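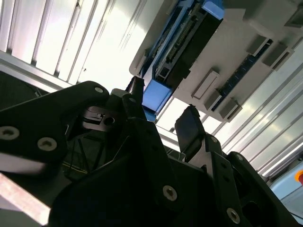 Looking up at the overhead housing and the white wall panels.

Ticket: Humex reading stuck at 80 per cent, Padley unit
Status: open, waiting on supplier

Me again, sorry! The Humex display went up to 80 per cent in the night and has sat there ever since, whatever the weather's doing. I've had the dehumidifier running flat out and emptied the tank twice (barely a cupful, so I don't believe the reading for a minute).

Tried so far: turned it off at the wall, left it 13 minutes, turned it back on. Same number. Put in fresh batteries. Same number. Then I borrowed the spare display from Pendberg and stood it right next to ours, and that one says 21, which seems a bit low to me, but at least it moves when you breathe on it.
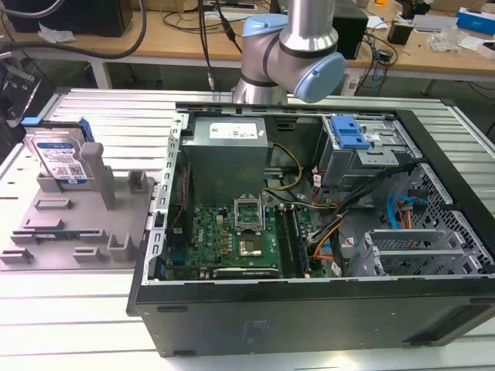

After lunch I did the reset from page 2 of the booklet, holding both buttons until it beeps. It beeped, showed dashes, and went straight back to 80. I also dug out the Pesonen sensor lead and swapped that over, no change, so I've put the old lead back on.

Could somebody tell me if the probe can be bought by itself? The Pesonen website only lists the full kit and I'd rather not pay for another display. I'm in until half past four if you want to ring.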